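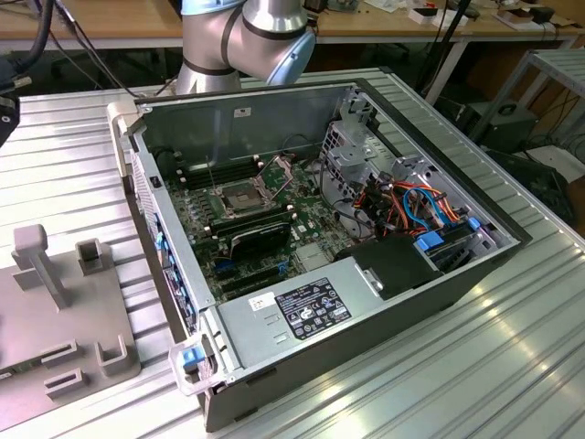
A desktop tower with the side panel off.

The Lebrun Account

The ledger for the Lebrun account was on the old computer, and the old computer had stopped starting up in March, two days after my uncle's funeral.

I took it to Endang Mangundap, who had the repair shop next to the ferry office at Hemell. She was eating rice from a tin when I came in. She put the lid back on and cleared a space on the counter.

"What does it do when you press the button?" she said.

"Nothing."

"No fan? No light?"

"Nothing at all."

She laid it on its side and took out the screws, dropping each one into a saucer. My uncle had bought the machine in Wuvora the year he took over the warehouse. He kept his coat over it at night in winter. I told her this and she nodded and went on with the screws.

I needed the ledger because a man called Gaka had come to the house and said that my uncle owed him 408 crowns for rope. He was polite about it. He stood on the step with his hat in his hand and said he was sorry for my loss, and that he would not have come so soon, but he had his own people to pay. I said I would look into it. My aunt, listening from the kitchen, said afterwards that my uncle had never bought rope from anybody called Gaka.

"He bought it through Lebrun," I said.

"Then let Lebrun pay him."

But Lebrun had closed the year before, and the partners had gone abroad. If there was any record of what had been bought and what had been paid, it was in the ledger.

Endang pulled out a cable, looked at the end of it and pushed it back in. She did the same with another. Then she fetched a grey box from under the counter and connected it, and the fan turned over and stopped, and turned over again and kept going.

"Power supply," she said. "I can sell you one. Or I can copy your files and you can throw the rest away."

"How much to copy them?"

"Twelve."

I paid her the twelve. She said it would take until four o'clock, so I walked down to the water and watched the ferry come in. A lorry got stuck on the ramp and had to be backed off and tried again. I bought a bun and ate half of it. I had not been down there since I was at school, when my uncle used to let me sit in the warehouse office and stamp the delivery notes. He never minded if I stamped them crooked.

At four I went back. She had the ledger open on her own screen.

"I didn't read it," she said. "I only opened it to see if it would open."

I sat on her stool and went through it. My uncle had written everything down, down to the stamps and the tea. The rope was there, under Lebrun, in two lots. The first lot was marked paid. The second had no mark, and next to it he had typed: Ask G. if he can wait till spring.

I read the line several times. Endang wiped the counter and put the saucer of screws in front of me.

"Is it bad?" she said.

"It's 408 crowns."

"That's bad enough."

She gave me the files on a small stick in an envelope and wrote my uncle's name on the front. I asked if I could leave the machine with her and she said she could use the case, if I didn't want it. I said I would think about it. Then I carried it home on the bus, on my knees, with the screws in my coat pocket.

My aunt was peeling potatoes. I put the computer on the floor by the door and told her what the ledger said. She finished the potato she was holding and started on the next one.

"Till spring," she said.

"Yes."

"Well, it's spring." She pointed with the knife at the dresser. "The tin's behind the plates. Count it out, and then go and see if he's eaten."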